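22/07/2024, small bedroom, clothes and bedding

Sorting before the Timwood shelving goes in. Started with the dark clothes, then the bed.
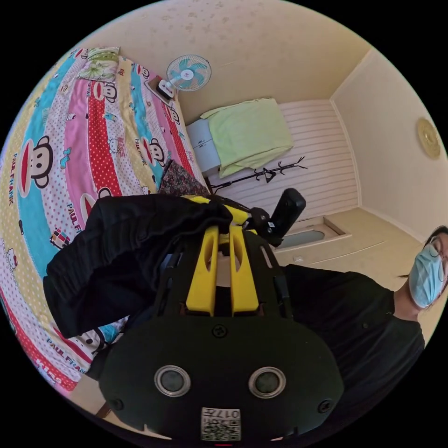 Nayeli Beltrán wants the black things kept in one pile, unfolded, until she has been through them for repairs. Fine by me.

Striped Paul Frank bedspread stays on for now. Floral cushion goes up by the green and white pillow when the bed is made.

Shelf depth on the Timwood sheet is 323 mm, so fold shirts to fit that. Hangers: 14 in the hall closet, need more.

Still to do: drawer labels, winter box (not needed before November), ask Skostano about the spare rail.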